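Walking the Kelora Valley: news for the autumn season

Dear travelers,

The path between Clondance and Fitavik is open again along its full length, and we are happy to put it back in our program after a long break. Many of you wrote to us during the winter to ask about it, so I will try to answer the most common questions in one place.

The whole route is 77 kilometers, and we walk it in 5 days. It follows the river Han for the first three days, always on the left bank, and then it leaves the water and climbs slowly to the old pasture villages above Fitavik. The highest point is a grassy saddle with a stone chapel and a bench. From there the way goes down to the town through chestnut woods, on a wide track with some loose stones.

The first day is the longest one. You start at the market square in Clondance at half past eight, pass the old tannery and the two mills, and after one hour you are already among orchards. Please take enough water from the town. There is a spring marked on the older maps near the second mill, but the water is not good for drinking now. Lunch is in a farmhouse with a large walnut tree, where they serve bean soup, white cheese and a very dark bread. If you don't eat cheese, tell us when you book and they will prepare eggs.

On the second and third day the valley becomes narrow. The path was repaired in this part after the floods, and two new footbridges were built over the side streams. They are a little higher than the old ones and have a handrail on one side only. The monastery at the bend of the river receives visitors in the morning, until noon. The wall paintings in the porch are much older than the church itself, and I would ask you to give them half an hour, even if the group wants to continue. Shoulders should be covered inside.

We sleep in family guesthouses, each with its own kitchen. The rooms are simple and clean. In the guesthouse at Kelora village, the bathroom is shared between two rooms. Your large bag goes by car from one house to the next, and you carry only what you need for the day. The limit for the large bag is 15 kilos, and the driver is strict with it.

The last night is in Fitavik, in a small hotel behind the town hall. Most people arrive in the middle of the afternoon and have time for the castle hill, the covered market and the street of the coppersmiths. The castle museum is closed on Monday. For coffee there is a good choice near the bridge, and many places will give it to you to take away to the river steps.
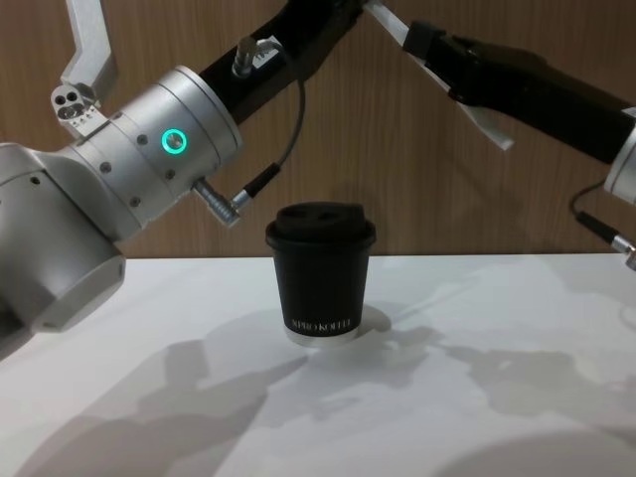 Coffee to go, in a black cup with a lid.

Groups leave every week from the end of August until October. In September the days are still warm but the evenings can be cold above the river, so bring a jacket also for dinner, as several houses serve it outside. Walking poles can be borrowed in Clondance. Dogs are welcome on the path, but two of the guesthouses do not accept them.

The bus back from Fitavik to Clondance is line 31. It leaves from the stop in front of the post office, and the ticket is bought from the driver, in cash.

To reserve a place, answer this newsletter with your dates and the number of persons in your party. We will send the detailed map and the packing list after the booking.

With kind greetings from the walking office in Clondance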